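I slept badly again and then slept late, so I had my coffee standing up at the window in my robe, watching the fog come off the harbor. Rosalind Holloway rang before I'd finished it. She wanted to know whether I was still coming to the choir supper in Parnness, and of course I am, I've been looking forward to it since the winter! We talked much too long, mostly about her tomatoes and the new alto (lovely voice, can't keep time), and by the end of it the coffee was cold and I drank it anyway.

After that I finally sat down with Mother's letters. I had been putting it off. She wrote such a small slanting hand, and she never wasted an inch of paper, so you have to turn each page sideways to get the last of the news out of the margins. I read 2 of the long ones from her year at the Furnival school and had a bit of a cry over the part with the borrowed coat, and then I felt better and did some chores.

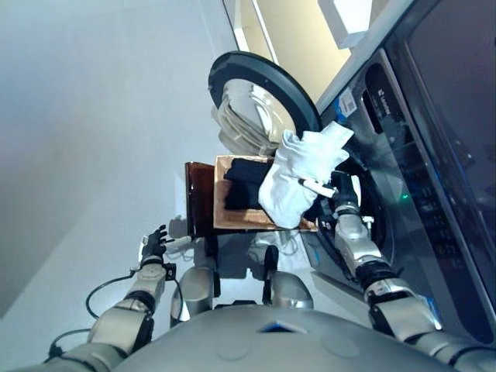

Stistaseck, April

The washing got done, at least, and the blue sheets are back on the bed. I do love getting into clean sheets, it's one of the things I'd miss most if I had to go and live on a boat like my brother.

In the afternoon I walked out along the Skula path as far as the second gate. The primroses are nearly over on the sunny side but there were plenty left under the hedge, and I met a very muddy spaniel who was pleased to see me, and his owner a good while later, out of breath. I paid for it in the knees coming home.

Supper was soup and the end of the rye loaf. I must remember to call Rosalind back about the ride, and to ask whether she wants her big casserole dish for the supper, seeing as I've had it since Christmas. One more letter before bed, I think, if my eyes hold out.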